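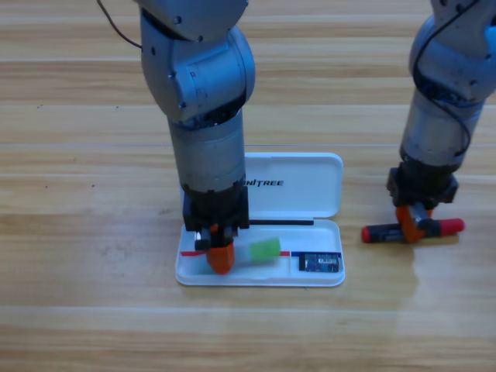

Two-arm cell, left gripper in the tray, right gripper on the marker-like tube.

Success rate drops when both arms work the same tray - policy or evaluation problem?

Asked in: Manipulation / Imitation learning
Viewed 2539 times

I am trying to reproduce the bimanual packing result from the Mishra benchmark on our own cell. Two arms, wooden table, small parts going into an open plastic case with compartments marked in red and blue tape. The policy is trained with the Mevia toolkit on 273 demonstrations, all collected on this table.

With only the left arm active I get numbers close to the published ones. With both arms active the left arm starts missing its compartment, even on trials where the right arm never enters the tray. The error is mostly along the long side of the case.

What I have checked:
Camera calibration, redone twice, same result.
Gripper zero position on both sides.
Lighting. No change with the blinds closed.
Action chunk length 10, same as the benchmark.

Should I suspect the policy, or the way I score the trials? A trial counts as a success only if every part ends up inside its tape lines.

3 answers

Answer 1 (accepted, score 14)

Probably both, but separate them before you collect anything else.

First the scoring. An all-or-nothing score over several parts falls quickly even if the per-part rate is unchanged. If one placement works 90 percent of the time, four independent ones work 66 percent of the time. Score each placement separately and compare the left arm's placements in the two conditions. I believe the benchmark table is per part, so check the appendix.

Then the policy. If the left arm's own rate still drops, look at what it conditions on. In Mevia the default config feeds the joint state of both arms into one encoder. If the right arm held an object in only a few of your demonstrations, its pose during the trial is out of distribution and will shift the left arm's output. A quick test:

1. Freeze the right arm at its home pose and run the left arm.
2. Freeze it beside the case, holding the tube, and run again.
3. Repeat step 2 with the right arm's state masked at the input.

Masking without retraining is itself a shift, so read step 3 with care. If 2 is bad and 3 recovers, it is the encoder. We saw this on the Cirnstead cell and fixed it with dropout on the other arm's state during training. Over 141 trials the gap between conditions closed to within noise.

Comment from the asker: Rescored per part. About half the drop was scoring. Step 2 is clearly worse than step 1. Retraining with dropout now.

Answer 2 (score 3)

Check whether the case moves. An open lid is easy to brush with a forearm, and a few millimeters is enough to put a part over a tape line. Put a corner mark on the table and compare before and after each trial.

Answer 3 (score 0)

had the same thing with an Ostetti controller, was a firmware issue. update and try again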